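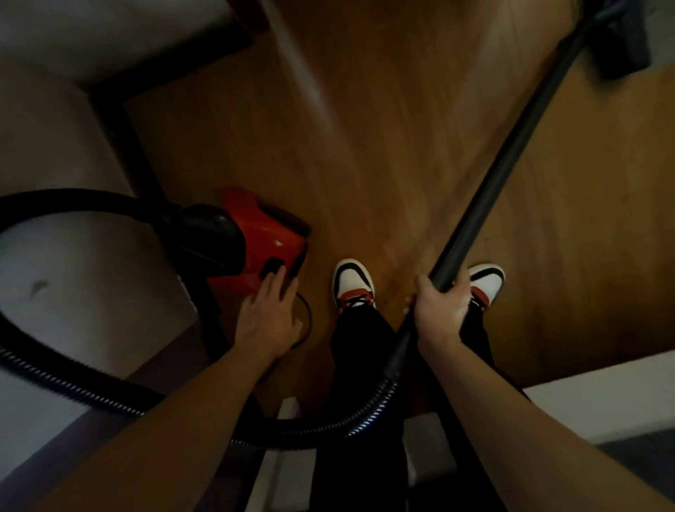
RENTING & MOVING OUT

Thread on getting our bond back. We moved out of the Baxter flat in November and the agent tried to keep $400 of it. We got it all in the end. A few people asked how, so I'm writing it down while I still remember.

Background: two of us on the lease, me and Kiran Solanki. Unit 301, top floor, old building, timber floors, no lift. Bond was $3266, which is a lot of money to have sitting somewhere while you're also paying one for the new place.

We gave 60 days' notice in writing, by email, and kept the reply. Our lease said 60. Yours might say something else. Read the lease you signed, not the one your mate signed.

The agency is Kornine. Our property manager for most of it was Jarrah McPhee and he was fine. He left in the last month and Tayla Tapsell took over the file. She'd never seen the flat. I don't blame her for what happened next, but it mattered.

First thing we did was dig out the entry condition report. I'd signed it when we moved in and hadn't looked at it since. Every mark I'd been too lazy to write down back then was now a mark I had to argue about.

If you're moving INTO a place this week, fill that report out like a grump. Chipped tile, loose handle, stain under the sink, blind that sticks. Take photos with the room visible behind the mark so you can tell where it is later. A close-up of a scratch could be any scratch.

We did the cleaning ourselves. Got a quote from a bond cleaner and it was more than I wanted to spend on an oven.

Order we used: top cupboards, light fittings, walls, windows and tracks, kitchen, bathroom, then floors last, going backwards towards the front door. Canister vac on the boards, corners and along the skirting first. Then a barely damp mop.

Window tracks took longer than the whole bathroom. Old toothbrush, vacuum, damp rag, repeat. Start them a week early, you can do them while there's still furniture in the room.

Walls: sugar soap, weak mix, test behind a door. Kiran scrubbed one spot in the hallway too hard and took the sheen off the paint. That patch looked worse than the mark did. Leave a faint mark alone if it's just a faint mark.

Picture hooks. We had written permission for the ones in the lounge. We did NOT have it for the one in the bedroom, so that got filled and touched up. The lounge ones we left in, as agreed. Guess which ones the agent queried.

Keys. Return every copy, get a receipt with the time on it. Ours says 4.40 pm. The rent stops when the keys go back, so you want that time written down by somebody who isn't you.

The final inspection was done without us. We'd asked to be there and got told it wasn't their usual practice. Ask anyway and ask in writing.

Then the email. They wanted to hold back $400 for "floor damage, living area, and hooks not removed". No photos attached. No quote. Just the figure and a form for us to sign.

Do not sign the form just to make it go away. I nearly did. I'd been carrying boxes down stairs for days and would have signed for a pony.

I wrote back and asked for four things: photos of the damage, the page of the entry report they were relying on, the quote, and the name of whoever was doing the work. Polite, short, no opinions in it. I deleted a whole paragraph of opinions before I sent it.

Photos came two days later. The "damage" was the worn strip in the finish between the lounge door and the kitchen. It's on page 3 of the entry report in Jarrah's own handwriting: "wear to boards at doorway". We'd also raised it at one of the inspections because I was worried about exactly this.

Fair wear and tear is the bit everyone gets muddled about. People walk through doorways. A finish that's gone dull where everyone walks is wear. A gouge from dragging a fridge is damage. There's a middle bit where you can argue and that's where most disputes are.

Nuno Aguiar, who lived under us and has been in that building forever, offered to write a note saying the boards were like that with the tenants before us. Didn't need it but I was very glad to have it in my back pocket. Be nice to your downstairs neighbour. Take your shoes off.

I sent back: page 3, the old inspection email, the hook permission email. Three attachments. One sentence each on what they showed. Then a line saying we'd lodge the claim for the full amount ourselves if we hadn't heard by the end of the week.

Tayla rang the next morning, said she hadn't had the hook email on her file, and that they'd release the lot. She was decent about it. I asked her to put it in an email and she did while I was still on the phone.

Money landed the following week. Full $3266. Mine went straight onto the new bond so I had it for one evening.

Things I'd do differently: a proper folder for all the emails from day one. Searching "hooks" in my inbox brought up a lot of crochet.

Also I'd photograph the inside of the oven on the way out. They never mentioned the oven, but it was the best work I've done all year and there's no record of it.

Few people asking about pets: we didn't have any so I can't help. Your local tenants' advice line can, and you don't need to be in a dispute to ring them.

Replies are open if you're in the middle of this now. I can't read your lease for you but I'm happy to share the wording of the email we sent.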